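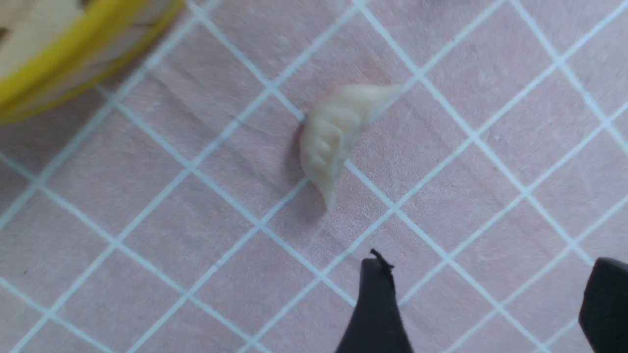 *Pleated dumpling on the pink grid cloth, steamer basket at upper left.*

# Flarkow table set: dumplings and steamer

Part of the Wustasska kitchen collection. This folder covers one activity, placing dumplings in a round steamer basket, and the items used for it.

## Contents

| Item | Value |
|---|---|
| Images | 1310 |
| Sequences | 61 |
| Sequences held out | 14 |
| Cloth layouts | 4 |

## Items

- **Dumpling.** Crescent shape, off-white matte skin, pleats along one curved edge. Labeled `dumpling` whether on the cloth or in the basket.
- **Steamer.** Round basket, light-colored, with a yellow band at the rim. Labeled `steamer`. The slats are not labeled separately.
- **Cloth.** Pale pink with thin light-blue grid lines. Labeled `cloth`. Do not use the grid for scale; the fabric wrinkles and cell size was never measured.

## Labeling notes

Outlines follow the dough edge, pleats included. Shadows on the cloth are excluded. Where a narrow tip blends into the fabric, the outline stops at the last visible edge. Partly visible baskets are outlined to the image border and marked `partial`. Blur is marked per item.

## Known issues

- Some early outlines cut across the pleats. Corrections are in `fixes_may.csv` and override the main file.
- `cloth` masks in layout 4 are missing.

## Contact

Labels: Shahab Ahmadpour. Layouts and file naming: Manouchehr Mousavi.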